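Home Projects Denim Notes Downloads Contact

Gornness Denim Folding Notes – README

Welcome, and thank you for stopping by. This folder holds the notes, the photo and the small tables that go with our denim folding pages. It started as a shoebox of index cards that Dilani Begum kept next to her ironing pile, and over a couple of winters it grew into something other people asked to borrow. I typed most of it up at my kitchen table in July, with the windows open and the iron mostly off, and Dilani read it through and fixed the places where I had misremembered.

What's in the folder

notes.txt has 278 short entries, one for each time a garment was laid out, smoothed and folded. Each entry gives the kind of garment, the weight of the cloth as well as we could judge it by hand, what it was lying on, and a few words on how the fold came out. Some entries are a single line. Some run on for half a page, mostly when I got interested in a pocket.

garments.csv lists the clothes themselves, 30 pieces in all. Most are denim, with a few canvas aprons and one corduroy skirt that got in by accident and stayed in because everybody liked it. The Plundard overalls are listed twice, once before they were taken in at the sides and once after, so please don't add those two rows together.

surfaces.csv covers what was underneath: bare table, folded blanket, ironing pad, printed cotton cloth, quilt. I would start with this one if you only have ten minutes. The cloth under a garment matters more than I ever gave it credit for.

How the notes were written

Lay the piece down face up and leave it alone for a minute. Smooth from the middle outward with the flat of your hand, then go back and do the hem separately, using your fingertips. Write down what you see before you make the first fold – this is the part people skip, and we skipped it too in the first 100 entries, which are thinner than the rest for that reason. The later ones are much better company.

We use plain words. "Twill" means the slanted lines you can see in the weave. "Hem" is the turned-up band at the bottom, and "seam" is any line of stitching or joining, curved or straight. "Bow" is our own word for an edge that ought to run straight and bends a little instead. If you sew for a living you will have better terms, and Neelam Gautam at Figueroa has promised me a proper glossary. I will add it when it comes.

Known gaps

Light denim is over-represented, since that is what was in the drawers. There is very little black and nothing at all in white. The shade column is unreliable for anything noted late in the day, when half a leg can look like a different color from the other half. Stretch denim is marked only from entry 31 on. The Rirnine jackets are missing their sleeve measurements, and I have looked everywhere for that card, so if it ever turns up it will go in the next update.

Using it

Please help yourself for classes, sewing circles or your own laundry day. A mention of Gornness is appreciated, and corrections are welcome at any length – I do read the long ones, usually on a Wednesday evening with a cup of tea. The whole folder comes to 525 kilobytes without the photo, so it should be easy enough to send along to a friend.

We use cookies to remember your reading preferences. Accept | Learn more

Contact | Copyright Gornness Denim Notes | Back to top 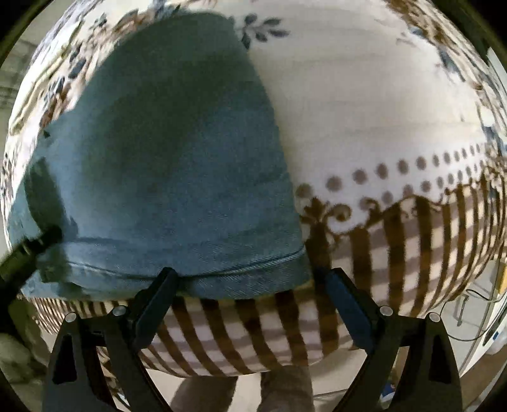
Hems get their own column in notes.txt, and filling it in carefully will save you trouble later on. A wide one is heavier than the cloth above it and likes to go its own way when you fold, so look along the whole length first and write down any dip or rise. With the light blue piece on the flowered cloth, I would put "wide, dips in the middle, rises to the right" for the hem and "long gentle bow" for the right edge, and leave the shade column blank, as so much of the denim is in shadow. The slanted weave is easiest to pick out at the right end of the hem, which makes that a good spot for practicing the twill entry. For the surface column, "patterned cloth" is plenty, though I usually add a word or two about the border and the leaves, simply because I enjoy them.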